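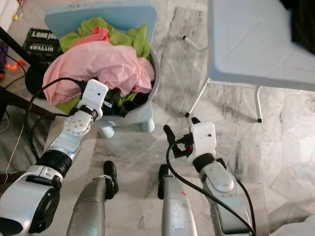

From: Heledd Price
To: teleop-users list
Date: May 21, 2018
Subject: Re: Laundry task, how long before the demos are any good?

Hi Fergus, hi all,

Fergus Purves wrote:
> We've started on the laundry task with the same two-armed setup as
> yours, driving it remotely, and I'm a bit disheartened. Half my runs
> look like somebody trying to pick up a jumper in oven gloves. How many
> did you record before they were worth training on? And do you let the
> operator look straight at the robot, or only at the head camera view?
> One of ours swears by standing next to it.
>
> Fergus

Don't be disheartened, mine were dreadful too! I've got 456 runs of clothes out of the bin now and I've thrown away the first 23 without a second thought. Those were just me learning where my hands were. After that they got better quite quickly, and then they got worse again for a bit when I started rushing (I blame Varetow, who had told everyone we'd have 1,000 by July).

On the camera question, I'm firmly in the head view camp. If you stand next to the robot you'll lean over and peek behind the pile, and then you reach for a sleeve the robot couldn't possibly have seen. It makes for a lovely smooth run and the thing learns nonsense from it. I did a whole afternoon that way at Rutherford and had to bin the lot. It does feel horrible at first, going by the head view alone, and you will clonk the rim of the bin. Keep going.

A few other bits from my notes, in no order at all:

Start with the edge of the cloth. I used to go for the middle of the heap because it looked like the easy bit, and came up with four things at once or nothing. Now I bring one gripper in at a fold or an edge that's hanging over the side, stop, have a look, and only then close. The stop matters more than I expected. It's only a breath, but without it my runs were all one long swoop and you couldn't find where the grasp began when you came to label them.

Park the arm you aren't using somewhere sensible. I let my right one drift all over the place early on and the model picked that up beautifully, so it waved its spare arm about like it was conducting. Keep it up and still until you want it.

Mix up the clothes. We had a spell with nothing but dark T-shirts and it was hopeless, I couldn't tell one from the next through the camera, never mind the robot. Big bright things are much kinder to learn on. Save the black socks for when you're feeling strong.

And do keep the fumbles where you recover! If I miss, open up, back off a little and try again, that run stays in. The ones I drop are where I panic and start scrabbling.

Has anybody tried the new Buveo hand controllers with this kind of thing? Mine are fine for reaching but my thumb goes numb after an hour on the grip button. Also, Fergus, which end of the day do you record? I'm useless after lunch and I'd like to know if it's just me.

I can send you my labelling sheet if it's any help, it's a mess but it works.

Cheers,
Heledd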